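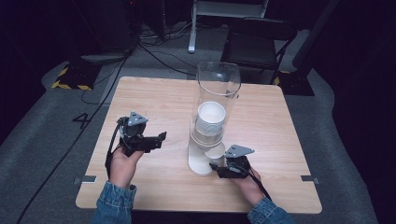
Open evening at the Pendberg shared workshop, notes typed up on the train home so forgive the state of them.

Went for the gripper build. Had been following the Skulent log for months (their name for the whole project: two hand-held grippers, a person wears them out on the end of their arms basically, the recordings go to train a pair of robot arms). Wanted to see the thing in the flesh before I commit to printing my own set. Short version: going to print my own set. With changes.

Getting there. Pendberg is one bus from the station, then a walk along the back of the old bottling plant. Door is round the side, the sign is tiny. I went past it twice. Doors opened at 6, I got in at 20 past, already a line for the laser cutter demo. Skipped it. Seen a laser cutter.

Ground floor is wood and bikes. Metal in the annex, noisy, ear defenders in a bin by the door. Upstairs is electronics, sewing, and a long bench of printers, 4 running when I came through. All of them doing gripper jaws. Same part, black, again and again. They go through jaws fast, the tips are the bit that gets bashed and the bit that keeps getting redesigned.

The gripper area is dark curtains, gray carpet, one pale wood table you can walk right up to. Black and yellow tape round the stand bases so you don't kick them. Cables on the floor, plenty. Watch your feet. The task for the evening was paper cups and a cup dispenser, the clear tube kind with a white foot. Fiddly. Cups squash if you look at them wrong, and a white cup down by a white base is not a lot of contrast to work with either.

Watched a few goes. What struck me is how low the hands have to go. With a cup at the foot of the tube you've got the gripper practically lying on the table to get at it, and the handle is under the body, so knuckles and tabletop want the same space. My build will have the handle tilted back. I asked about this and got a shrug and "yes, version 5." Fair.

Then my turn! Visitors got one try each, queue permitting. Things I noted on the back of my hand in pen and then on paper:

Weight. Lighter than I thought. The body is all printed, hollow where it can be. Still felt it in the wrist after a couple of minutes.

Squeeze. Nice at the start, stiff at the end. They use a spring out of a cheap clamp. I'd go softer, paper cups need next to nothing.

Cable. Comes off the gripper and down along the wrist. You forget it until you turn your hand over and then you don't. Tie it to the sleeve was the advice. Wear long sleeves, in other words. I had a t-shirt on, so it just rubbed.

Marker plates. The gray metal triangles on top, little holes at the corners. That's what the tracking goes by. Mine will be metal too. They tried printed ones first and they warped, one sat by a radiator over a weekend and came back a potato chip.

Jaws. Bare print on the inside face at the moment. On the bench upstairs there was a strip of drawer liner glued to a test pair, felt much better to me. Didn't get to try that pair on the cups, pity.

I crushed my first cup. Got the second one up off the table, put it down again more or less where I meant to. Very pleased with myself.

Then a talk, 15 minutes, in the kitchen, people standing. Mostly about what went wrong, so the good kind. Bits I wrote down:

– The first gripper was one solid lump and broke in one place every time, where the trigger pivots. Now it's split into 12 printed parts and you swap the one that snapped.
– Print the pivot on its side. Layers the other way and it shears. They lost a whole spool finding this out.
– Heat-set inserts for anything you'll open more than once. Wood screws straight into plastic is fine exactly two times.
– Recordings: target was 300 clean ones for the cup task. They had 100 by the end of the first month and threw a chunk of those out, as the tracking dropped whenever someone leaned over the table. Now the rule is stand up straight, elbows in. Everyone looks like a waiter.
– Table stays put. Same table, same spot on the carpet. If it drifts, things stop matching up. 

Question from the back about left handers. Answer: both grippers are the same print mirrored, so no difference, but the lefties do the fiddly hand the other way round and it's good to have some of each in the recordings. Hadn't thought of that. Wrote it down twice apparently.

Also asked: what about the arms, are they here? Arms are at Flostau, the other workshop, bigger room and a better floor. Not open to visitors until November. Will go.

Had a look at Fang on the way out, the other print-it-yourself gripper, a member has one on the shelf upstairs. Prettier than Skulent. Curved jaws, thumb lever. Nice in the hand for big stuff but the lever is in the wrong place for my thumb and the jaws don't close flat, so thin things slide out. Tried it on a bus ticket. No good. Somebody with bigger hands may well disagree.

Food: soup, bread, a cake that was gone by the time I got up there. Tea in mugs with the handles superglued back on. Donation jar by the sink, cash only, so bring coins.

Practical bits if your going to the next one. Upstairs has no elevator. Parking is bad, take the bus. Files for the current version are on a stick at the front desk and they'll copy it for you, ask for the folder with the jaws in it as well, it's seperate and I nearly left without. Print the jaws first, they're quick and you'll know right away if your printer is up to the rest.

My list for this weekend: softer spring, tilted handle, drawer liner. Order inserts. Find a denser filament setting for the pivot. Clear the desk, which is the real job. Last bus back is 9.40 and it does leave early, I ran for it.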